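Software notes: blurred wrist frames and the new frame check

23/04/2025

Walter, our picking software, has a new release on the two bench arms as of this morning. Most of the changes are in how it handles pictures from the wrist camera while the arm is moving. If you write tasks for the arms, or use the recordings for training, please read this one through. Some defaults have changed.

The old behavior was simple. Every frame from the wrist camera went to the object finder, and whatever the finder returned went to the planner. With the arm parked over the table that was fine. With the arm swinging across, edges smear and a soft object can look wider than it is. The finder would return an outline anyway, often with a high score, and the planner would shift the grasp point to match. Then the next sharp frame would shift it back. People watching the arm saw this as a small twitch to one side just before the fingers closed.

Selim Toprak went through the logs from the Besix job to see how often it happened. He had 3448 grasp attempts to work with. In 239 of them the grasp point moved sideways during the last part of the approach and then moved back again. Of those, 56 ended with the fingers closing on nothing or pushing the object away. The rest were picked up, but slower than they should have been, and a few were held by a corner.

The new release adds a frame check ahead of the object finder. It looks at two things. The first is how fast the wrist is moving, taken from the joint readings at the time the shutter was open. The second is a sharpness value worked out from the picture. A frame that fails on both is marked "moving" and is not used to update the grasp point. A frame that fails on only one is passed along with a lower weight. We tried using sharpness alone and had to give it up. A plain matte object in dim light gives a low value even when the arm is standing still, and the check threw away frames that were perfectly usable.

Frames marked "moving" are still saved. Please don't delete them from your recordings. The training side wants them, and they are also the only record of what the arm was doing between stops. The mark is stored in the frame log next to the joint readings, and the replay tool now shows it as a bar under the timeline. You can filter on it, or step from one marked stretch to the next with the arrow keys.

The planner has changed to go with this. When it has no good frame it keeps the last grasp point it trusted and carries on toward it. After 20 marked frames in a row it slows the wrist until a good frame comes in. It does not stop unless you ask it to. If your task needs a full stop, set hold_on_blur to true in the task file. The default is false.

Two things to check in your own tasks. Any script that reads the finder output directly, without going through the planner, will now see gaps where it used to see an outline for every frame. The Emness sorting script did this and crashed on the first gap. It has been fixed, and the fix is four lines you can copy. Also, if you set your own approach speed, have a look at the replay before you raise it any further. A high approach speed now means more marked frames, so the arm may slow itself down and you gain nothing.

The exposure setting is the other half of the problem and we have not solved it. A shorter exposure gives less smear, but the picture gets darker and noisier, and the finder starts to miss dark objects on dark surfaces. Some of you have asked for more light over the bench. Mac an tSaoi are quoting for two lamps. Until those are in, leave the exposure where it is. If you have to change it for a test, put it back when you finish and note it in the log. We lost most of an afternoon last month to a setting that had been left at its lowest value.

Known problems in this release. The replay tool draws the bar one frame late on recordings made with the previous version. The sharpness value is not computed for the first frame after a camera restart, so that frame is always passed at low weight. The wrist speed is read in the base coordinates, and a pure twist of the last joint is undercounted. Selim has a change ready for the twist and it will go in with the next update.

We would like more recordings with soft objects in them, and with objects placed close together or partly over one another. The rigid boxes are well covered by now. Put recordings in the shared folder under the task name, with the frame log included. A recording without its log can't be checked and will be left out of the set. The aim is to have a new finder trained by August, with marked frames included from the start.

Questions about the frame check or the planner settings go to Selim. Problems with the replay tool should go in the tracker, with the recording attached. 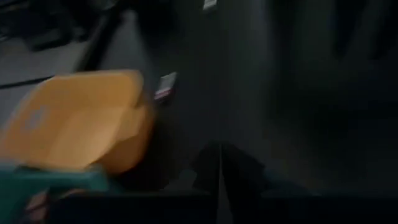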